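3.2 Billing order and category placement

Studios decide where to place a performer before any voter sees a ballot. The decision is usually made by the publicity department together with the performer's own representatives, and it is made public through trade advertisements and the printed inserts that go out with screeners. Our first task was to find out how closely these placements follow the order of names in the main titles. If billing were a good guide to the size of a role, placement would be easy to predict from it, and the cases that depart from it could be studied one at a time.

We built a list of 172 ensemble films. A film was counted as an ensemble film when at least five performers received main-title billing on separate cards and when no single performer appeared in more than half of the running time. The second condition removed many films that are sold as ensembles but are built on one central role. Running time was measured from the first image after the company logos to the start of the end credits. Silvan Rüegg and Yi-an Jeon timed each film separately, and a third viewing was made whenever their totals for a performer differed by more than a minute.

The list yielded 844 billed performers. For each one we recorded the position in the main titles, the position in the end credits, the time on screen, and the category in which the performer was submitted. Submissions were taken from campaign advertisements. Where a performer was left out of the advertisements altogether, we entered the case as "not submitted" and kept it in the file. Films in which the billing is alphabetical were marked as such and analyzed apart from the others, as alphabetical order says nothing about rank.

Three further kinds of billing needed a rule. The first is the closing card introduced by "and," which agents often prefer to the third or fourth position. The second is the card introduced by "with." The third is the shared card, where two names appear together and one is set slightly higher than the other. We treated the "and" card as equal in rank to the second position and the "with" card as equal to the third. On shared cards both performers received the same rank, whatever the height of the lettering. Ertürk's earlier work on theatrical posters used a finer scale for shared cards, but posters give more room for such differences than titles do.

Figure 2 accompanies this section.
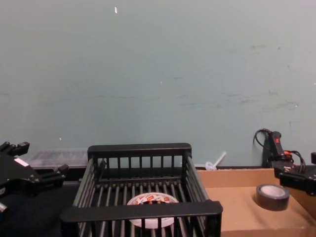 Does top billing in an ensemble film lead to a submission in the lead category?

In most of the films we studied it did not, and the first-billed performer was submitted in support together with the rest of the cast. The exceptions were found mainly among films whose first-billed performer had also produced the picture or had been named alone in the earliest advertisements.

The pattern is easier to follow in a single case. Burstead is a courtroom drama with seven names above the title, billed in alphabetical order. Its first campaign advertisement listed two of the seven as leads. By March the distributor had moved both into support, and the revised advertisement carried all seven names in one column. Neither performer's time on screen had changed, of course, and the cut sent to voters was the one shown to the public. What had changed was the field. Two other films from the same distributor had strong candidates in the lead categories, and a full supporting slate kept the company from running against itself.

Mimora went the other way. Its cast was first announced as a group, and the early publicity made a point of saying that there were no leads. After the first critics' prizes went to one actress, she was moved to the lead category and given a page of her own. The remaining cast stayed in support. In an interview with Ga-eun Ham, a publicist who worked on the film described the move as a response to the prizes and said that billing had not been discussed at any point – the contracts covered the titles and the posters only.

This last remark agrees with what we were told elsewhere. Contracts for ensemble films commonly fix the size and order of names, and some extend to trailers. None of the contracts made available to us mentioned award categories. Placement is settled later, by people who may not have taken part in the original negotiation, and the performer's consent is sought by telephone or e-mail. The paper trail is therefore thin. We relied on the advertisements for the outcome and on interviews for the reasons, and the two should be given different weight.

Yoon has argued that time on screen ought to decide the matter, with a fixed share of the running time as the dividing line. Our timings suggest that such a line would be hard to draw for ensemble films. In Drona, the performer with the longest time on screen is a silent witness to most of the action and has fewer lines than four of her colleagues. A rule based on minutes would make her the only lead. A rule based on dialogue would place her last among the main cast. We return to this problem in Section 4, where time on screen and share of dialogue are entered together.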